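The long way to the breakfast table

By Annick Tessier
25/03/2023

Gonzalo Cordero keeps a paper notebook beside his keyboard, and on the first page, underlined twice, he has written the words "which clock?" He tells me he wrote it in November, after a very bad fortnight, and that he still looks at it most mornings before he opens anything else.

I had come to Ladevik to write about robots, or so I told my editor, and I spent nearly the whole visit looking at timestamps. The company's software is called Drandix, and its job is to take recordings made by people holding a pair of grippers in their hands and turn them into something a robot arm can learn from. You pick up the grippers, you do a bit of ordinary table work, and the wrist-mounted cameras see what the fingers see. Later on, a control policy trained on those recordings has to do the same bit of table work with nobody holding anything. Between those two moments sits an enormous amount of plumbing, and plumbing is what Cordero and his colleagues love to talk about (at length, over very good coffee, and I was happy to let them).

The trouble in November was a lag. One hand's video was arriving a touch behind the other's, never by the same amount, and the policy had learned it faithfully. On the arms, the left gripper would close and the right would follow along a beat later, like someone clapping at the wrong spot in a concert. Everyone blamed the planner. Ibrahim Usman, who wrote the planner, blamed it too, and rewrote a good part of it before Cordero thought to plot the two recording clocks against each other and found them drifting gently apart.

"I got a nicer planner out of it," Usman says, and he really does seem cheerful about this.

These days Drandix checks the clocks before it does anything else, and it throws out any recording it can't line up. Of the last 2965 recordings, it kept most and grumbled about the rest in a log file that Majdi Rawashdeh has taught to be polite. Rawashdeh looks after the tooling, meaning the viewers, the labelling pages and the little scripts that everybody uses and very few people thank him for. His favourite is a replay window that sets both hands' views side by side with the estimated path of each gripper drawn underneath. He can scrub through a morning's work in 20 minutes with it, and he showed me how, twice, because I asked a silly question the first time.

Finding that path is the part I'd never given a thought to. The software has to work out where each hand is in the room from the video and the motion sensors, and a camera that close to a tabletop can have a pretty poor time of it. Plain surfaces are miserable. A bit of clutter helps a great deal, as does anything with sharp edges and good contrast – lettering is lovely, Rawashdeh says. The printed tags on the fingers do a separate job, telling the software how far open the gripper is, and they need to be seen clearly for that to work.

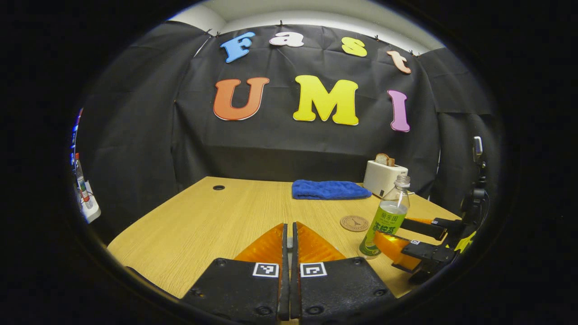

The view between the fingers, with bread in the toaster and the second gripper beside a green-labelled drink bottle.

A wide lens bends everything, of course, and I found it took me a while to stop tilting my head. The policy sees the world in that same bulging shape, and Usman feels there's little to gain by straightening it first. You'd lose the edges, he explains, and the other hand is so often out at the edges. Naveed Rajput, who works on perception, isn't so sure. He'd like to try straightening only the middle, and the 2 of them have been having this argument, very fondly, for as long as either can remember.

Rajput's own worry is clear plastic. A label gives his model a good solid patch of colour to hang on to, but the bare part of a bottle borrows its looks from whatever is behind it, and the estimated outline wobbles. He has 3 ideas for fixing this and was kind enough to draw all of them for me on the back of my train ticket, which made for an interesting chat with the conductor on the way home.

What comes next is a new version of the scheduler, code-named Bonance, which decides when an arm should stop following its current plan and take up a fresh one. Swap too often and the motion gets jittery; wait too long and the gripper sails on toward a cup that has since been moved. Cordero would like the swap to be timed by the same clock as everything else. He has started a second page in the notebook for it, and so far it has a single line on it, in pencil.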